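Protokoll der Besprechung zur Umstellung der Arbeitsplatzrechner

Datum: 28. Mai 2024
Leitung: Gemma Barbieri
Protokoll: Judit Fodor
Verteiler: alle Standorte, Betriebsrat zur Kenntnis

TOP 1 Protokoll der letzten Sitzung
Das Protokoll wird ohne Änderungen angenommen. Der offene Punkt zu den Druckertreibern wird unter TOP 4 behandelt.

TOP 2 Stand der Umstellung
Fr. Barbieri berichtet. Von 2.360 Rechnern im Bestand laufen 731 mit dem neuen Betriebssystem. Am Standort Rokitz ist die Verwaltung abgeschlossen, der Einkauf folgt im Juni. In Pudard wurde die Verteilung angehalten, da die Anmeldung am VPN nach dem Update bei mehreren Notebooks fehlschlug. Der Hersteller des Clients hat eine neue Version bereitgestellt, der Test läuft.
248 Geräte erfüllen die Mindestanforderungen nicht (TPM fehlt oder Prozessor zu alt). Sie werden ersetzt. Die Liste liegt im Teamlaufwerk unter "Altgeräte" und ist von den Standorten zu prüfen.

TOP 3 Fachanwendung Dasex
Dasex startet auf dem neuen System, der Export in die Tabellenkalkulation bricht jedoch bei großen Dateien ab. Der Fehler ist gemeldet, ein Termin für die Korrektur liegt nicht vor. Beschluss: Rechner mit Dasex werden bis auf Weiteres von der automatischen Verteilung ausgenommen. Fr. Fodor legt dafür eine eigene Gerätegruppe an.
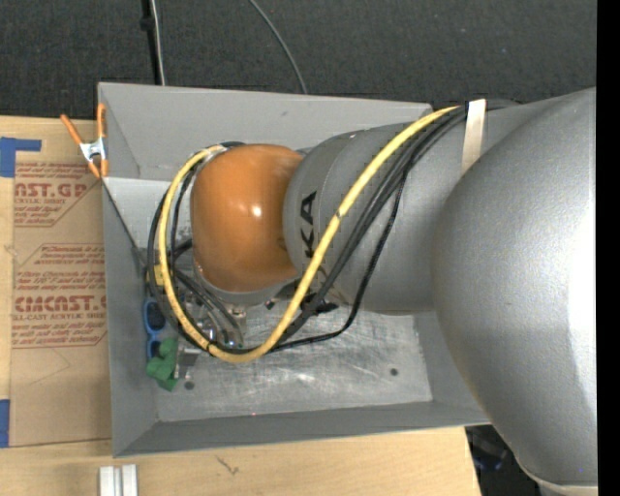

Abteilung IT-Service und Arbeitsplatzsysteme

TOP 4 Druckertreiber
Die alten Treiber werden nicht mehr übernommen. Die Warteschlangen sind auf den neuen Druckserver umgezogen, am Standort Rokitz fehlen noch vier Etagendrucker. Etikettendrucker bleiben vorerst am alten Server.

TOP 5 Schulung und Support
Die Kurzanleitung ist im Intranet abrufbar. Häufigste Anfragen an die Hotline: Lage des Startmenüs, fehlende Netzlaufwerke, Standardbrowser. Die Netzlaufwerke werden künftig per Richtlinie verbunden. Die Firma Janjua bietet weitere Schulungstermine an, das Angebot wird eingeholt.

TOP 6 Verschiedenes
Die Updates außerhalb der Arbeitszeit setzen voraus, dass Notebooks am Netzteil angeschlossen bleiben. Die Rundmail dazu wird erneut verschickt. Der Antrag auf lokale Administratorrechte für die Entwicklung wird vertagt.

Aufgaben
Barbieri: Rückmeldung zum VPN-Test, Angebot Janjua
Fodor: Gerätegruppe Dasex, Rundmail Netzteil
Standorte: Prüfung der Liste "Altgeräte"

Nächste Sitzung im Juni, Einladung folgt.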